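Pridthorpe Mill Open Day

We got to Pridthorpe just before 10 in the morning and there was already a queue across the footbridge, which cheered me up no end. The mill opens its doors once a year, in May, and I'd missed it twice!

The tour starts at the top, on the bin floor, up a ladder that's steeper than it looks (wear proper shoes). They take 15 people at a time, so you can get right up to the stones and hear the guide over the racket. One pair was running, grinding a wheat called Dollow, grown on the next farm along, and the whole floor trembled under our feet. I loved it. The flour comes down a wooden chute, still warm, and you're allowed to put your hand in.

Next door, in the old cart shed, there was a session on cooking with whole grains: rinsing, soaking, how long to leave them. A green bowl with a strainer sitting inside it is all the kit you need for the rinsing, and I've been doing my barley that way ever since.
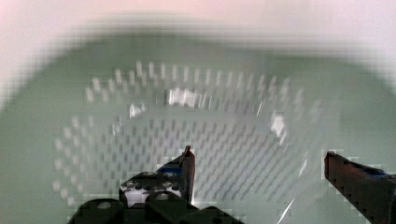 Food and getting there

Pappas had the bakery stall, and their flatbreads with Dollow flour were gone by 12. Go early! I came home with two bags of flour and a seeded loaf that didn't survive the journey.

Parking is in the field behind the church, 400 yards from the gate, and the path is muddy after rain. Entry was free, with a bucket for the waterwheel fund, which stood at £1,074 when we left.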